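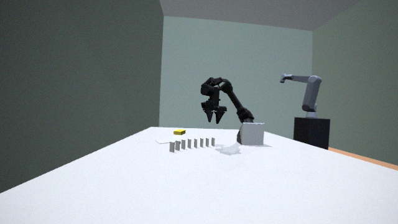 ドミノ並べ課題、シミュの中。黒いほうの腕が担当

10/07/2023

更新さぼってました。すみません。サークルの作業日誌、今日も帰りの電車で書いてるので変換ミスあっても許して。

Gemdaleの学生大会、うちの班はドミノ並べの課題でいくことに決まった。5月に班分けしたときは積み木でいいじゃんと言ってたのに、気づいたらドミノ。倒したら終わりのやつ。誰が言い出したかはもう追及しない(たぶん自分)。

環境はNoveoの上に先輩たちが作ったやつをそのまま引き継いでる。部屋の壁が全部のっぺりした緑なのも引き継ぎ。変えたいけど変えると描画の設定ファイルを読まないといけなくて、1087行ある。コメントほぼなし。読みたくない。なので緑のまま。

で、今日やったこと。

まず物理の刻み幅。粗いままだとドミノが勝手にぷるぷる震える。手を近づけてもいないのに端から傾いていくの、見てて胃が痛い。刻みを細かくしたら落ち着いた。かわりに遅い。ノートPCのファンがずっと鳴ってて隣の班ににらまれた。ごめん。

次に接触の摩擦。デフォルトだと机がつるつるすぎて、置いた瞬間にすーっと滑る。上げすぎると今度は指から離れなくなる。指側と机側で別々に設定できるのを知らなくて、2時間くらい同じ値をいじってた。マニュアルに書いてあった。読もう。

あと座標系。毎回やる。手首の向きが90度ずれてて、ドミノを寝かせた向きで持っていく。誰も気づかず、学習が下手なんだと思ってパラメータをいじってた。時間返して。これからは最初に1個だけ置かせて、向きを目で見てから回すことにする。メモに書いた。赤字で。
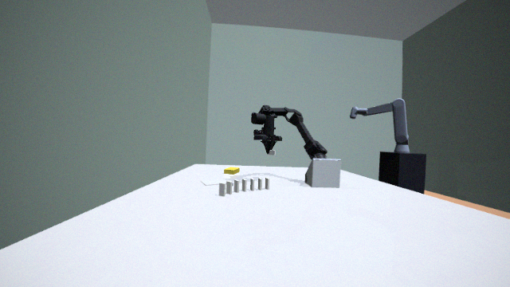 把持まわりはまだ全然ダメで、班の中でもいちばん意見が割れてるところ。自分は指を深く入れる派。深いほうがずれないし、持ち上げるときの揺れも減る。もう一人は浅く持つ派で、深く入れると離すときに指が隣に当たると言う。まあ、わかる。V字にすぼまった指の先にちょこんと白っぽい小さいのがあって、下には並んで立ってるのがいて、あの手のごつさで列のそばに降りていくのはたしかに怖い。間隔を広げればいいんだけど、広げると今度は倒したときに次に届かないかもしれない。最後に倒すところまでが課題なので。とりあえず両方のログを取って、来週比べる。

評価のほうは、初期配置の乱数を変えて706回まわした。そのうち最後まで並べきったのが112回。低い。低いけど先月は一桁だったので個人的にはめちゃくちゃうれしい。部室で変な声出た。失敗の内わけはちゃんと数えてなくて、ざっとログを見た感じだと離すときの失敗が多そう。つかむのは意外といける。離すのがむずい。指を開く速さを落としたらましになった気もするけど、気がするだけかも。要確認。

速さといえば、腕が次を取りに行くときに列の真上を通るルートを選ぶことがあって、ひやひやする。経由点を一個足して手前を避けるようにしたい。足すと時間が伸びる。大会の制限時間が地味にきつい。ここは経路計画を書いた子と相談。

右奥の台に載ってる灰色の腕、あれはDumitrescu班のモデルで、同じ部屋のファイルを共有してるから一緒に出てくる。こっちのコードからは触ってない。消すと向こうの設定が壊れるらしいので置いときます。前に一回消してえらい怒られた。

黄色いブロックもよく聞かれるけど、うちの課題では使わない。カメラの向きをいじったときに目印になって便利。緑と白と灰色ばっかりなので、黄色があるとほっとする。

そういえば班の名前、Drastenに決定。由来はない。響きだけ。Tシャツ作る話も出てるけどロゴがまだ。絵が描ける人いたら連絡ください。ほんとに。

次までにやること
・浅い/深いの比較。同じ乱数でやること!
・指を開く速さ、3段階くらいで試す
・経由点を足す
・ログの保存先をデスクトップにするのをやめる(自分)
・設定ファイルにコメント書く。書けたら

それと見学に来たいって言ってくれた1年生、いつでもどうぞ。Pythonちょっと触ったことあればだいじょうぶ。なくてもだいじょうぶ。部室のドア重いけど鍵はかかってないので、押してくだい。お菓子はたぶんある。

やばい乗り換え。続きはまた。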